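Stornero Introduces Trirnier Wallcovering and Matching Edge Trim for Fitted Rooms

Striped damask collection is now shipping to trade accounts; Stallell trim system follows the same ordering schedule

STALLELL WORKS, November 17, 2018 - Stornero, a manufacturer of wallcoverings and finishing profiles, has released Trirnier, a striped damask wallcovering in five colorways, together with a line of metal trim strips sold under the Stallell name. The two products were developed together and are listed in one specification sheet. Orders are open to decorators, property managers and independent retailers.

Trirnier is a nonwoven-backed wallcovering with a washable face. The pattern runs vertically and consists of ornamental bands separated by plain stripes. The first colorway to ship is Manzano, a dark gray ornament on a light silvery gray ground. The remaining four colorways will be added as stock is received.

The product is supplied in rolls of one width and one length. The repeat is short, which limits the amount of material lost when drops are matched. Because the plain stripe is wide, the seam can be placed in it, away from the ornament. Stornero recommends this position for all installations and has printed the selvage mark accordingly.

"A seam that passes through a medallion will be noticed if it is off by the thickness of a fingernail," said Kohei Sasaki, product engineer at Stornero. "A seam in the plain ground can be off by the same amount and it does not read from the middle of the room. We set the roll width from the seam position and worked back to the pattern from there."

The ornament is printed in a single dark tone. Earlier Stornero damasks used two tones with an overprinted highlight, and installers reported differences in the highlight between rolls of the same batch. The single-tone print removes that variable. The ground carries a low metallic content, and its apparent color shifts with the light source. Under direct light the ground becomes lighter and the bands appear darker by comparison. Samples should be checked in the room where the material will be hung, with the lamps that will be used there. 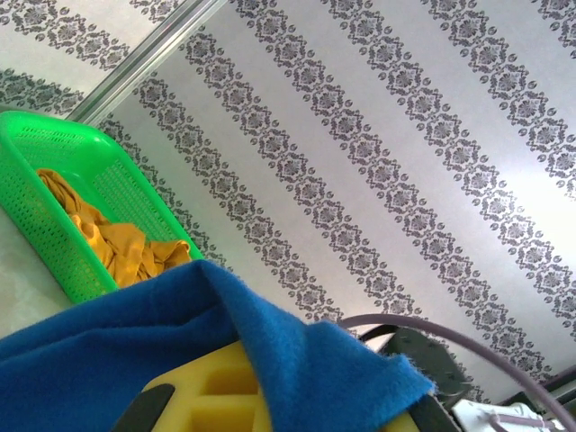 Gray damask stripe with silver metal trim between panels. Green basket and yellow cloth at left.

The Stallell trim is intended for locations where one panel of wallcovering ends and another begins: at built-in closets, boxed pipes, access panels and changes of plane. The standard profile is grooved. It covers the cut edge of the wallcovering on both sides and is fixed mechanically or with contact adhesive, depending on the substrate. Lengths are cut on site with a fine-tooth blade. Cut ends should be filed before fitting.

Trim is available in silver, black and white finishes. A flat profile without the groove can be ordered for doors and other moving panels where clearance is limited. Both profiles accept the same end caps.

Trial installations

Before release, the wallcovering and trim were installed in 75 occupied rooms over a period of one heating season. The rooms included bedrooms, hallways, laundry areas and small offices. Occupants were asked to use the rooms normally and to keep furniture, storage baskets and hampers in their usual places along the walls. The purpose was to record wear at the height where household items touch the surface.

Three types of wear were logged: scuffing from rigid plastic and wood edges, soiling from hands, and lifting at edges and seams. Scuffing was the most common entry. Most scuffs were removed with a damp cloth and a mild soap solution. Lifting was found mainly where the wallcovering had been cut short of an inside corner, and the installation guide has been revised to require an overlap at that point. Edges under the Stallell trim did not lift in any of the trial rooms.

"The lower part of the wall is where the wear is," said Vija Koppel, who managed the trial for Stornero. "People slide things against it every day. We asked for a surface that can be wiped in place, with no need to patch a drop after a year or two."

Following the trial, the face coating was increased in weight. The change applies to all Trirnier rolls now in distribution. Rolls supplied for the trial carried a different batch prefix and were not sold.

Installation notes

Walls should be dry, sound and of uniform color. A pigmented primer is advised over dark paint. Adhesive is applied to the wall, and the drop is hung dry. Drops should be hung in roll order, all in the same direction. Reversing alternate drops is not suitable for this pattern, as the scrollwork in the bands has a top and a bottom.

A plumb line must be struck for the first drop on each wall. Striped patterns show a lean more readily than unstructured ones, particularly next to a metal strip or a door casing. Where an existing casing is out of plumb, the wallcovering should follow the plumb line and the trim should be used to take up the difference, within the cover width of the profile.

Excess adhesive should be removed from the face with clean water and a soft sponge while still wet. Solvents, scouring pads and bleach-based cleaners will dull the ground and are excluded from the warranty. Small items such as cloths and sponges that have been used with furniture polish should not be used on the surface.

Availability

Trirnier in Manzano is in stock at the Stornero warehouse, with an opening inventory of 3000 rolls. The minimum trade order is six rolls. Stallell trim is sold in boxes of 100 strips or by the single strip through retail accounts. Mixed boxes of silver and black are not offered at this time.

Sample books have been sent to 335 trade accounts. Each book contains a full-width sheet of Manzano, small cuttings of the four remaining colorways and a short section of each trim profile. Accounts that have not received a book by the end of November may request one through their sales contact. Returned books are credited against the next order.

Wallcovering and trim are invoiced separately but can be shipped together. Rolls are packed flat in cartons, and trim is packed in rigid tubes. Cartons should be opened and the batch numbers compared before any material is cut. Claims for shade variation are accepted on uncut rolls only.

About Stornero

Stornero produces nonwoven wallcoverings, edge trims and corner profiles for residential and light commercial interiors. The company sells through trade accounts and independent retailers.

Product inquiries: Kohei Sasaki, Product Engineering
Trial data and installation guide: Vija Koppel, Field Testing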